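Jurkudholm Workwear and Teamwear - Frequently Asked Questions
Ordering, artwork, decoration and garment care

What is the minimum order?
Screen printing starts at 19 garments per design. Embroidery and heat transfer have no minimum, but the digitising fee for embroidery applies whether you order one polo or 222. Mixed sizes count towards the same quantity as long as the artwork, ink colours and print position don't change. Adult and youth sizes can be combined only if the print fits the smallest youth size at full scale. If it has to be reduced, the reduced print needs its own screen and is treated as a second design.

Can I mix garment colours in one order?
Yes, for screen printing, provided the ink colour stays the same. Dark and light garments usually need different handling. A dark garment takes a white underbase, and the underbase is charged as an additional colour. A one-colour print on navy hoodies is therefore priced as a two-colour print.

What artwork files do you accept?
Vector PDF, AI, EPS or SVG, with all text converted to outlines. Raster files are accepted for full-colour transfers at 300 dpi at final print size, with a transparent background. Enlarging a small web logo to 300 dpi in an image editor does not add detail and the file will be returned. Spot colours should be named in the file. If they are not, we match by eye to the nearest ink in stock and show you the result on the proof.

What are the limits on fine detail?
Positive lines should be at least 0.35 mm for screen printing and 1 mm for embroidery. Knocked-out lines need slightly more because ink spreads into the gap. Lower-case embroidered lettering under 5 mm tall closes up and becomes difficult to read, particularly on pique knit.

Can you print gradients and textures?
Screen printing reproduces a gradient as halftone dots. At 45 lines per inch the dots are visible at reading distance, and anything below 10 per cent coverage tends to drop out. Full-colour transfer holds smooth tone much better, though large solid areas feel heavier on the chest.

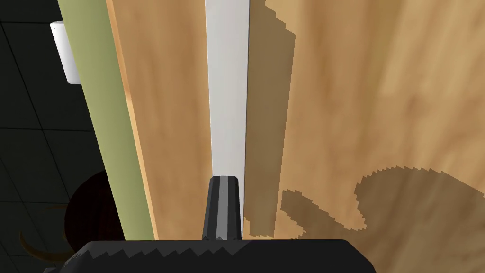
Colour on a proof is checked under a D50 lamp, and we ask customers to view the PDF on a screen that isn't set to night mode. Print proofs are prepared as a flat PDF showing position, dimensions and ink references. Low-contrast texture is the usual source of disagreement at this stage. A tan and honey wood grain with soft blotches and faint streaks, like the panel pictured, will hold up in a full-colour transfer but reduces to two or three coarse steps as a spot-colour screen print. Stair-stepped edges are a separate matter. If the edge of a shape in your file is jagged in the way the shadow is there, it will print jagged, and we do not smooth it unless you order a redraw. Redraws are quoted per file and the vector is supplied to you afterwards.

How do I approve a proof?
Reply to the proof email with the word "approved" and the job number. Approval by phone isn't accepted. Two rounds of changes are included. Further rounds are charged at the hourly artwork rate. Spelling of names, numbers and sponsors is the customer's responsibility once the proof has been approved.

Which garments do you stock?
The standard ranges are as follows.
Halluvberg: ringspun cotton tees, 180 gsm, regular and women's cut.
Dramani: polyester training singlets and polos, 150 gsm, suitable for sublimation in white only.
Jemville: brushed fleece hoodies and trackpants, 80/20 cotton polyester, 310 gsm.
Other brands can be ordered in, but cannot be returned for size exchange.

Can I supply my own garments?
Yes, at your own risk. Supplied garments must be new, unwashed and counted by size on the delivery docket. Allow up to 2 per cent spoilage on printed work. We do not replace spoiled customer-supplied garments, so include spares. Waterproof jackets, nylon shells and anything with a silicone finish need a test piece before we will quote.

How long does an order take?
Ten working days from proof approval and payment of the deposit, whichever comes later. Orders approved after 2 pm are dated from the next working day. September is our heaviest month for club orders and the lead time then is fifteen working days. Rush orders depend on press capacity and carry a surcharge, confirmed in writing before work begins.

Can I reorder the same design?
Screens are kept for 12 months and embroidery files indefinitely. Quote the original job number. The minimum of 19 still applies to screen-printed reorders, and garment dye lots vary between batches - a royal blue top-up may not match the first run exactly.

How should printed garments be washed?
Wait 48 hours before the first wash. Wash inside out at 30 degrees with like colours, using a mild detergent without bleach or fabric softener. Line dry in shade. Do not iron over the print. Transfers should not be tumble dried at any setting, and dry cleaning is unsuitable for all printed items.

What if something is wrong with my order?
Check quantities and sizes before distributing the garments, and report faults within seven days with the job number and a clear photograph. A placement variation of 10 mm is within tolerance. Claims are handled by Reginald Crenshaw in production, and verified faults are reprinted or credited. Garments that have been worn or washed are assessed individually.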